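Startseite > Verein > Medien > Medienmitteilungen

Kategorie: Frauen 1. Mannschaft, Mitteilungen

Basketball Wunddale verlängert mit Cheftrainer Berhanu Mersha

Wunddale, 28. Juni — Basketball Wunddale hat den Vertrag mit Berhanu Mersha, dem Cheftrainer der ersten Frauenmannschaft, um zwei Jahre verlängert. Gleichzeitig wird die Nachwuchsabteilung neu organisiert. Die sportliche Leitung des gesamten Frauenbereichs liegt ab der neuen Saison in einer Hand und wird von Lorenz Marti übernommen, der bisher die U18 trainiert hat.

Mersha arbeitet seit drei Jahren in Wunddale. In seiner ersten Saison kämpfte die Mannschaft bis zum letzten Spieltag gegen den Abstieg, in der zweiten belegte sie Rang sechs. In der abgelaufenen Spielzeit erreichte sie zum ersten Mal seit dem Wiederaufstieg die Playoffs und schied dort im Viertelfinal gegen Risteck aus. Das entscheidende dritte Spiel ging auswärts mit 79:86 verloren, nachdem Wunddale zur Pause noch mit vier Punkten geführt hatte.

«Wir haben in dieser Serie gesehen, was uns noch fehlt, vor allem beim Rebound und in der Breite des Kaders», sagt Mersha. «Ich wollte nicht mitten in dieser Arbeit aufhören. Die Gespräche mit dem Vorstand haben im Februar begonnen und waren schnell auf einem guten Weg. Unterschrieben haben wir erst nach der Saison, das war mein Wunsch.»

Zum Trainerstab gehören weiterhin eine Assistenztrainerin und ein Athletiktrainer. Die Stelle des Athletiktrainers wird von 40 auf 60 Stellenprozent aufgestockt. Damit kann er künftig auch zwei Einheiten pro Woche mit der U18 bestreiten, die bisher ihr Krafttraining weitgehend selbständig absolviert hat.

Kader weitgehend zusammen

Neun Spielerinnen der ersten Mannschaft haben für die kommende Saison zugesagt. Den Verein verlassen werden zwei Flügelspielerinnen, die aus beruflichen Gründen kürzertreten, sowie die Centerspielerin, die zu ihrem früheren Klub zurückkehrt. Der Verein dankt allen dreien für ihren Einsatz. Verabschiedet werden sie im Rahmen des ersten Heimspiels.

Aus der eigenen U18 rücken zwei Spielerinnen fest in den Kader nach. Beide kamen bereits in der Rückrunde zu Einsätzen. Auf der Centerposition sucht der Verein noch eine Verstärkung und führt dazu Gespräche. Über Namen gibt er vor einer Unterschrift keine Auskunft.
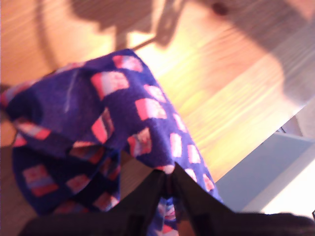

Mit Lorenz Marti übernimmt ein Trainer die sportliche Leitung, der den Verein seit seiner Juniorenzeit kennt. Er führte die U18 in den vergangenen zwei Jahren jeweils in die Finalrunde. In der neuen Funktion ist er für die Trainingsplanung von der U12 bis zur ersten Mannschaft verantwortlich und spricht die Übertritte zwischen den Altersstufen mit den jeweiligen Trainerinnen und Trainern ab. Die U18 gibt er ab, seine Nachfolge wird bis zum Beginn der Vorbereitung geregelt.

«Bei uns hat bisher jede Mannschaft ein wenig für sich gearbeitet», sagt Marti. «Wer von der U16 in die U18 wechselte, musste oft neue Systeme und sogar neue Begriffe lernen. Das wollen wir vereinheitlichen. Es geht zuerst um einfache Dinge: Fussarbeit, Verteidigung eins gegen eins, Passspiel unter Druck.»

Zurzeit zählt der Verein 397 aktive Mitglieder, mehr als die Hälfte davon im Juniorenalter. Besonders in den Jahrgängen der U12 und U14 ist die Nachfrage gestiegen. Bei der U12 wird deshalb eine zweite Trainingsgruppe eröffnet, die in der Turnhalle Dalora trainiert. Die Halle steht dem Verein an zwei Abenden pro Woche zur Verfügung. Anmeldungen nimmt das Sekretariat bis zum Ende der Schulferien entgegen, Anfängerinnen können zwei Trainings ohne Verpflichtung besuchen.

Vorbereitung und Testspiele

Die erste Mannschaft nimmt das gemeinsame Training nach einer fünfwöchigen Pause wieder auf. Bis dahin arbeiten die Spielerinnen nach individuellen Plänen. In der Vorbereitung sind vier Testspiele vorgesehen, darunter ein Heimspiel gegen Risteck. Zum Abschluss bestreitet das Team ein Turnier mit vier Mannschaften in Dalora, bei dem auch die U18 ein Einlagespiel austrägt.

Die Heimspiele finden weiterhin in der Sporthalle Wunddale statt. Sie bietet Platz für 800 Zuschauerinnen und Zuschauer und war im Heimspiel der Viertelfinalserie ausverkauft. Während der Sommerpause wird die Anzeigetafel ersetzt, ausserdem erhält die Halle neue Wurfuhren. Die Arbeiten sollen vor dem ersten Testspiel abgeschlossen sein. Die Trainings der Junioren weichen in dieser Zeit in die Turnhalle Dalora aus — der angepasste Hallenplan wird den Familien direkt zugestellt.

Die Preise für Saisonkarten bleiben unverändert. Bisherige Inhaberinnen und Inhaber können ihren Sitzplatz in den ersten zwei Wochen des Vorverkaufs erneuern, danach gehen die Plätze in den freien Verkauf. Kinder und Jugendliche bis 16 Jahre haben bei allen Spielen der regulären Saison freien Eintritt.

Der Spielplan wird vom Verband im Lauf des Sommers veröffentlicht. Für Interviews stehen Berhanu Mersha und Lorenz Marti nach Absprache zur Verfügung. Anfragen sind an die Medienstelle von Basketball Wunddale zu richten.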